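About Geltano

We write the software that sits between a robot arm and the thing it is supposed to pick up. Most of that distance is short. It has kept us busy since we had one desk and a borrowed kettle.

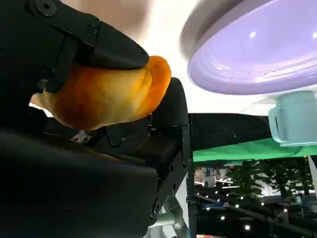
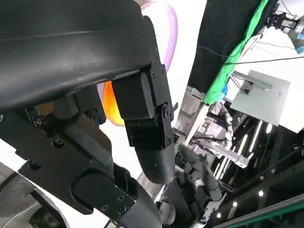

Our main product is Silemis, a grasp planner. It looks at an object, draws up a list of ways to hold it and throws most of them away. Version one considered 2000 grasps per object and picked the worst with great confidence. The current one considers 235 and is right far more often, so we have stopped boasting about big numbers.

Panura is the other half - the control layer that runs the fingers, watches the forces and stops when it should. It began as a debugging tool, and parts of it still look like one. There are 364 settings. You will need four.

We work from the old Dumitrescu printworks, where the heating has two positions and neither is comfortable. Customers are welcome to visit, preferably in June.

We don't build hardware. If your gripper has a loose screw we will sympathise and send you the log file.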